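Nekar Home Forum > Around the House > Table and Kitchen

Checkered cloths: pressed and put away, or over the railing until needed?

mafalda_m
Posts: 1,141
Hello everybody, I hope you're all enjoying June and that somebody out there has more strawberries than they know what to do with! My question is a small one, but it has been going back and forth at our place for a while now and I'd love to hear how the rest of you do it. We set up a table for summer afternoons, nothing fancy, a checkered cloth and plain plates and a bit of fruit. I like to hang a cloth over the stair railing, down low where I can grab it as I go by, and my brother-in-law thinks that is a terrible habit and says a cloth belongs folded in a drawer. I find the creases you get from a drawer much worse (and I do not love ironing, I'll admit that freely). 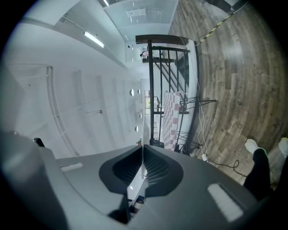

Pink and white checks over the black railing, by the white stairs.

What do you think? Is there any real harm in it?
Mafalda Magalhães

bulent_o
Posts: 532
Dear Mafalda, I'm afraid I am with your brother-in-law on this one, though I say it with affection. My mother kept her cloths rolled on cardboard tubes, and I do the same with mine, and they come out smooth as anything. My worry with a railing would be the stairs themselves. Somebody comes down with their hands full, reaches for the rail and gets a handful of cotton. Also a cloth hung over thin vertical bars can pick up little ridges, at least mine did when I tried it one winter, and then you have the ironing after all.
Bülent

folar_baker
Posts: 20
New-ish here, so hello! I have to disagree with Bülent, sorry. If the cloth is on the lower part and the handrail at the top is free, I can't see the trouble. I hang mine over a banister every week and shake it out before it goes on the table. My mixed batch is cotton and something stretchier from Nadau, and the stretchy one doesn't crease no matter how badly I treat it.

mafalda_m
Posts: 1,141
Oh, the tubes are a lovely idea, Bülent, I had never thought of that, and I promise to be careful about the stairs. And welcome, folar_baker! We use a red and white cloth on the table, and I like it to hang well down over the front, because a short cloth always makes a table look as if it has outgrown its clothes. I keep the plates plain white, as anything with a pattern fights with the squares, and I'd sooner start with too little on the table than too much.
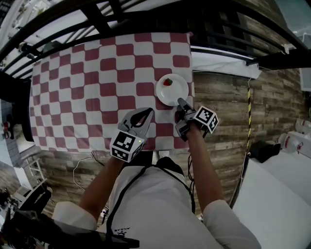

My aunt Marty would have covered every inch with cake stands and little bowls, and she'd have been very cross with me for stopping at one strawberry, but I do think red fruit looks its best with some room to itself. The rest can come out in a big bowl when people sit down, and then nobody has to reach across the cups to get at it.

bulent_o
Posts: 532
Now that I do like very much, and I take back a little of what I said (a little!). I would still put a felt layer under the cloth, for the sake of the tabletop and the noise of the plates. And leave the green tops on the strawberries, please, they keep better that way and people need something to hold.

folar_baker
Posts: 20
No felt for me, it slides all over the place. I'm trying the cardboard tubes, though. Bülent, do you roll yours with the right side in or out?

bulent_o
Posts: 532
Right side out, with tissue between the layers if you have it, and a loose ribbon at each end.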